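Feng-yi Yau has been on television for five seasons of the family drama Sturkolgate, and most viewers still know very little about her. She likes it that way.

"I grew up in Rustthorpe," she says. "My father drove a bus and my mother did alterations. I'm the youngest of 4."

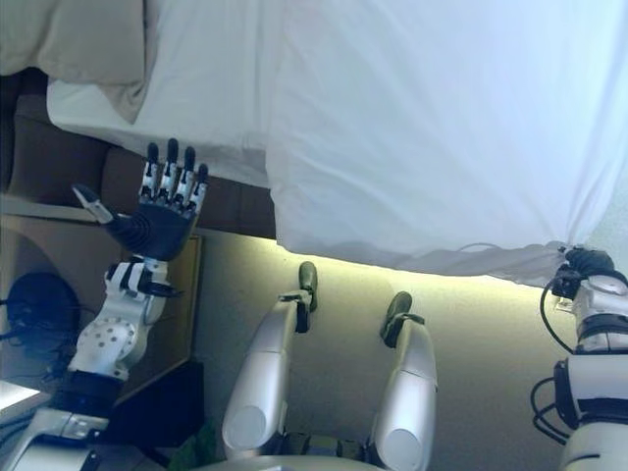 A white sheet, held at one corner.

Yau married musician Arnel Dimaculangan in June, after years of keeping the relationship quiet. They met when his band, Tremura, played a charity show she was hosting.

"There were 515 people in the room and he forgot the second verse," she says. "I went over afterward to tell him it sounded fine."

Dimaculangan confirms this. "It didn't sound fine," he says.
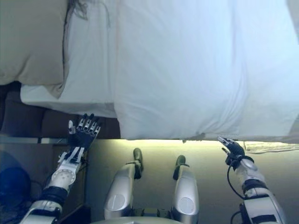

White sheet and beige pillow.

The couple has no plans to appear on screen together. Yau starts work on a film, Doãn, in the new year, and he will be on tour for part of the shoot.

"We talk on the phone every night," she says. "Mostly about groceries."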